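Cleaning a Matte Desktop Around a Laptop

Skin oil and dust dull a matte work surface well before it looks dirty. The method below suits smooth laminate, painted and sealed tops. Do not use it on oiled or waxed wood.

You need two microfiber cloths, a soft brush, dish soap and 1000 ml of lukewarm water. Add 9 drops of soap to the water and stir. Stronger mixes leave a film that shows as streaks under a desk lamp.

1. Shut down the laptop and unplug the charger.
2. Clear cups, paper and cables from the desktop.
3. Brush crumbs toward the nearest edge, working away from the keyboard.

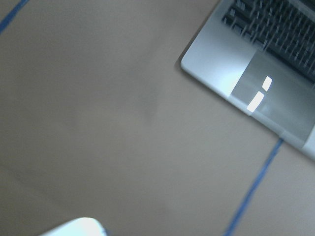

Wiping starts on the open part of the desktop, with the first cloth wrung out until it no longer drips. Use straight, overlapping passes and light pressure. Leave the laptop in place for this stage if it sits toward one side, as the silver one does on this beige top, and stop a hand's width short of its rounded front corner. Then move the laptop onto the cleaned part and wipe the strip where it stood. Grime collects there in a line along the side of the case.

Dry with the second cloth right away. Wait 30 minutes before putting paper back.

Palm rests are wiped last - dry cloth first, then a barely damp one if marks remain. Keep moisture off the keys and use only the brush between them.

Check the finish from a low angle. A patch that stays dark after drying is either shadow or residue. Move the lamp, and if the patch stays put, repeat the wipe with plain water.

Notes by Aroha Dunstan, revised in June.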